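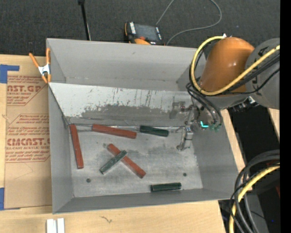

Robot Handling, Unit 8: Bin picking and the chores question

The question for this unit is whether a machine can yet do the plain jobs of a house or workshop. Tidying a drawer, unloading a dishwasher and feeding parts to a saw all begin in the same way: one item must be taken out of a heap.

1. Terms
Structured picking: parts lie in known positions. Solved in industry for decades.
Random bin picking: parts lie at any angle and may touch or overlap. Solved for some parts, at some speeds.

2. Why bars are awkward
A long bar has few good grasp points. Gripped far from its centre, it swings. Where two bars cross, the upper one must go first, so the vision system has to judge which is on top. A bar lying against a wall or seam leaves no room for a finger on one side. Worn or scuffed surfaces upset both colour matching and depth readings.

3. Worked case: the Warkow cell
Cycle time per pick: 15 s
Trial length: 800 picks
Failed picks: 30
The failure rate is 3.75 per cent. A person clears the same bin faster, but the cell may run unattended if each failure is detected and retried. Undetected failures are the costly ones.

4. Transfer to the home
The Warkow cell knows its parts beforehand. A kitchen drawer offers no such list. Treat any claim of general tidying with caution until the test objects are stated.

Reading before the June session: Karabulut, chapter on grasp planning, sections 1 and 2.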